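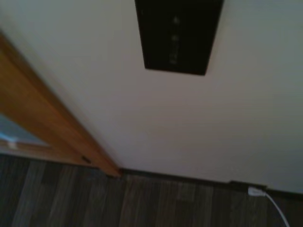
Wrist camera loses the wall plate when the arm tilts

Posted by Votberg

Hello all. I look after one arm which must press a black plate on the wall, close to a door. I made the setup in February and it was good for a long time. Now the wrist view is very soft when the arm is tilted, and my program cannot find the border of the plate. In 9 tries it missed 4. I cleaned the lens already. Should I calibrate everything again, or is it a mechanical problem?

Jeptoo Kombo

Please do not calibrate yet. First check the two screws of the camera bracket, then the focus ring. On mine the ring was turning a little by itself, so I fixed it with a drop of paint.

After this, look at the cable outside the arm.
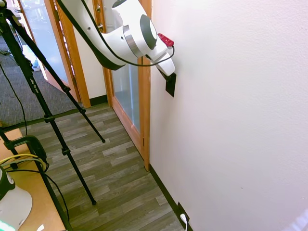
It needs enough free length for the last joint to turn completely. If it is too short, it pulls the wrist back a little and the tip arrives beside its target. Move the arm slowly by hand control through the whole path and watch the loop. Then lower the speed before the contact and wait a short moment before you take the picture. Calibrate at the end only.

Owino

Same problem here, I changed the camera. Expensive but works.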